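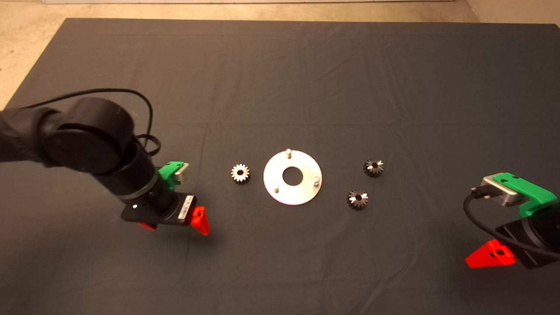

有人提出，装配一章应当从拧螺钉讲起，铺桌布、摆零件之类的事一句话带过就够了，学生到了车间自然会做。本书前一版正是这样安排的。这一版把顺序调了过来，台面和零件的摆放放在最前面，拧紧与检验移到第三节以后。

第11章 锥齿轮组的手工装配

本章内容
11.1 台面与场地
11.2 零件的清点与摆放
11.3 底板、销与锥齿轮的装入
11.4 啮合检查与间隙调整
11.5 拆卸与入库

学习本章之前，应已学过第9章“孔与轴的配合”，会使用游标卡尺和塞尺。本章共安排2次实习课，第一次做到11.3节结束，第二次完成其余部分。实习用的零件取自Pollock教学套件，各校如使用Disturach的同类套件，零件编号不同，装配次序相同，编号对照见书后附表。

锥齿轮用来在两根相交的轴之间传递转动，轴线夹角多为直角。汽车的差速器、手摇钻的机头、部分阀门的开启机构里都有它。与圆柱齿轮相比，锥齿轮对轴向位置更敏感：圆柱齿轮沿轴向移动少许，齿面仍然全长接触，或者只是接触长度略有减少；锥齿轮沿轴向移动少许，齿侧间隙马上改变，移得多了，两轮要么卡住，要么发出敲击声。装配锥齿轮的功夫，大半花在轴向位置上。

11.1 台面与场地

装配台要平，要稳，高度以操作者站立时前臂略向下倾为宜。台面上铺一块厚布，四边最好都垂过台沿。布选深灰或深蓝，不选白布，也不选带花纹的布。金属零件放在深色布上轮廓清楚，小垫圈掉下去也容易找到。黑色零件在深色布上看得不那么清楚，可以在旁边加一只浅色托盘。

新布买来时常有折痕。折痕浅的不影响操作，铺上以后用手掌从中间向四边抹平即可。折痕深到能让圆形零件靠在上面不动，就要先熨过再用。有的学校拿折痕当格子用，规定某一格放某种零件，这个办法简便，可以采用，但布洗过一次以后折痕会变，需要重新约定。

布上不得放工具箱、水杯和书包。图纸放在左手边的立架上，没有立架的，用磁铁吸在台后的铁板上。

光源应在操作者的左前方，右手持工具时不会挡光。检查齿面时要用侧光，把台灯压低，让光线几乎贴着布面照过来，齿顶上的毛刺和磕碰会显出亮点。磨光的钢件在正面强光下反光很重，什么也看不出来。

场地的要求常常被忽略。装配台周围要留出能蹲下捡零件的地方，地面应为浅色、无缝隙。水泥地面可以，木地板的缝会吞掉小销子，应在上面铺一层垫子。台下的电线要收拢，沿墙或沿台脚固定。电线散在地上有两样坏处，一是绊脚，二是零件滚进线堆里很难找。上课前由当日值日的小组检查一遍，下课后再检查一遍，结果记在实习簿第一栏。 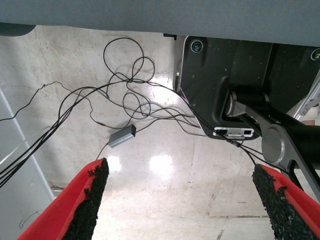
图11-1 地面上的黑色细电缆

固定电线用的卡子每隔一拃设一个。电线转弯处不要拉紧，留出半个拳头大的弧。插头朝向要一致，便于拔下。需要活动的电线，例如台灯线，应从台后引上来，不从操作者脚边经过。

清理地面时，先捡，后扫。扫出来的东西倒在白纸上看过再扔。一套零件如果少了一件，在找到它之前不得用别组的零件代替，否则两组的清点记录都会出错，后面的检查也就没有意义了。

11.2 零件的清点与摆放

Pollock教学套件的全部零件超过40件，装在分格的盒子里。初次使用时照清单逐格核对，核对完在清单末尾签名。本章只用到其中的一部分，其余的留在盒内，盒盖合上，放到台子下层。

底板放在布的中央。底板为圆形金属板，中间有大孔，平放，有销的一面朝上。销如果是单独供应的，先不要压入，与底板并排放着，等11.3节再装。放底板时手指从外缘托住，轻轻落下，不要在布上拖动，拖动会把布带皱，也会把布上的细屑带进孔里。

齿轮放在底板的右侧，大端朝下，小端朝上。齿轮之间留出一指宽的空隙，齿与齿不得相碰。左手操作的同学把左右对调。齿轮从盒里拿出来时，捏住轮毂或者用指腹扶住外缘，不要用指甲去抠齿槽。

下面几点在清点时一并完成：

一、看齿面。用侧光检查有没有磕伤，轻微的毛刺用油石顺着齿向修去，伤及齿面中部的换新件。

二、看内孔。孔口的倒角应当完整，孔内不得有铁屑。用干净的棉布条穿过去拉一遍，不要用嘴吹。

三、试销。把齿轮套到销上，不加油，用手指拨动，应能转动自如，没有明显的晃动。套不进去的不要敲，先量销径，再量孔径，按第9章的方法查配合表。

四、配对。成对加工的锥齿轮端面上刻有配对号，两轮的号码必须相同。刻号为43的齿轮只能和刻号为43的齿轮相配，即使另一只齿数、模数完全一样，也不能混用。没有刻号的齿轮可以任意搭配，装好以后要用油性笔在端面上做记号。

摆放的次序与装入的次序相同，先装的离手近，后装的离手远。初学者往往把零件按大小排成一行，看着整齐，用起来要在台上来回伸手。实习簿里有一张空白的台面图，请在动手之前用铅笔画出自己的摆法，装完以后再看哪几件的位置需要换，在图上用红笔改过来，交给教师。

11.3 底板、销与锥齿轮的装入

装入之前把手洗净擦干，戒指和手表取下。长袖要扣好袖口。

先装固定在底板上的零件，后装活动的零件。销压入底板以后应当与板面垂直，用直角尺靠在两个互成直角的方向上各看一次。销歪了，套在上面的齿轮就会一边紧一边松，后面无论怎样加垫片也调不过来。

齿轮套入销时，先在销的上方对正，停一下，确认孔与销的轴线重合，再竖直放下。放到底以后松手，用一个指头轻轻转动半圈，手上应当没有顿挫的感觉。若放到一半停住，把齿轮竖直提起来重放，不要左右摇晃着往下压。摇着压进去的齿轮，孔壁上多半已经拉出了划痕。

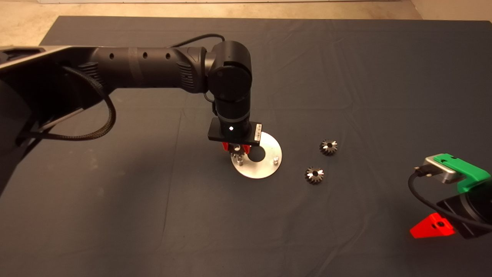
销上要不要先涂润滑脂？

第一次试装时不涂，确认齿轮能靠自重落到底、转动顺畅以后取下来，在销的中段涂薄薄一圈，再正式装入。

润滑脂用量以转动后孔口不挤出为准。本书各例都使用Fullix二号脂，其他牌号的锂基脂也能用，但不同牌号不要混在一起。涂脂用竹签，一根竹签只用一次。滴落在布上的脂用纸吸去，布当天换洗。

两只相邻的锥齿轮都装好以后，再放入与它们同时啮合的第三只。放入时齿顶可能正对齿顶，落不下去，把下面的一只略微转过半个齿，第三只就会自己落位。这一步的手感要多练几次才能掌握，建议每人至少反复装拆五遍，前三遍看着做，后两遍闭上眼睛做。

垫片放在齿轮大端背面与支承面之间，厚度由薄到厚试起。每换一次垫片，都要把换下来的一片放回原来的格子里，并在实习簿上写下这次用的厚度。垫片很容易两片粘在一起，装之前用拇指捻一下，再用千分尺量一次。

Skulent编的《装配钳工操作卡》把上述过程分得更细，每张卡只讲一个动作，适合贴在台前对照。课时紧张的班级可以先看卡片上的图，再回来读本节的文字。

课前准备

1. 量一量自己组的装配台，记下台面的长、宽和高，判断高度是否合适。
2. 准备一块深色厚布，尺寸比台面每边多出一掌。
3. 从家里或修理店找一件用到锥齿轮的旧物，手摇钻、打蛋器都可以，带到课上，暂时不要拆开。
4. 复习第9章的间隙配合，把常用的孔、轴公差代号抄在实习簿扉页。

旧物上的油污先擦去，用报纸包好，写上组号，放在教室后排的架子上。第二次实习课结束时拆开，与套件中的齿轮对照，观察齿面磨损的位置，记录方法见11.4节末尾的表格。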